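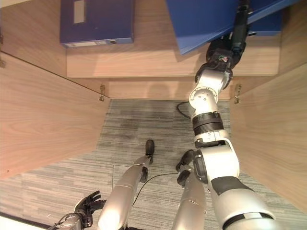
Two blue binders on the cabinet shelf.

Forum: Postgrad and Undergrad Sciences > Choosing a program
Topic: Honours at Ulloa or straight into the coursework masters?

wattlebird_k
Finishing third year in biology (ecology and genetics double major) and I have to put in a preference soon. Ulloa has offered me an honours place with a plant pathology group. Fornent has a two-year coursework masters with a small research project in second year. I want to keep a PhD open but I'm not certain about it. My average is fine for both. What would you do?

pipette_dreams
Honours. It's one year, it costs less, and a decent result gets you into a PhD. The coursework masters at Fornent only has a 15 credit project and some supervisors won't count that as research training. Check before you pay for two years of it.

mallee77
Disagree with that. I did the Fornent masters and two people from my group went on to PhDs. The project is small on paper but you can swap an elective for the extended version if you ask early. The handbook hides it under "special topics". The stats unit alone was worth the enrolment.

pipette_dreams
How many of your group applied for PhDs though? Two doesn't tell us much.

mallee77
No idea, I didn't survey them. I'm saying it can be done.

Tultlow_tutor
I tutor first-year labs at Tultlow and see honours students every day. The thing to ask is how the year is marked. Ours is 66 per cent thesis and the rest is seminars and a literature review. If you write slowly, that weighting hurts. Ask Ulloa for theirs in writing.

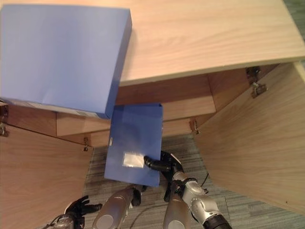 Cabinet with the light-blue box on top.

wattlebird_k
Thanks all. I emailed Ulloa. The coordinator, Hortensia Troncoso, said the literature review is due in April and the thesis is capped at 40 pages without references. She also said I can meet the supervisor before I accept. Didn't know that was normal.

quoll_season
It's normal and you should do it. Ask to talk to the current honours student on their own too. I picked my project from the title and spent most of the year re-running an assay because the group's protocol had never been written down properly. Good topic, wrong lab for me.

Stallex_grad
Another angle: do you want to teach? I went honours, then a teaching qualification, and my school didn't care which program the fourth year came from. If teaching is on the list, look at the registration rules in your state before either of these.

wattlebird_k
Not teaching, I don't think. Maybe government or biosecurity work if the PhD doesn't happen.

mallee77
Then the masters looks better again. My team's last two job ads listed it as desirable.

pipette_dreams
Desirable isn't required. I got my government job with honours. Also there's a $1,000 relocation grant at Ulloa if you're coming from the country, so ask about that as well.

wattlebird_k
I am, so that helps. Meeting the supervisor next week and will post how it goes.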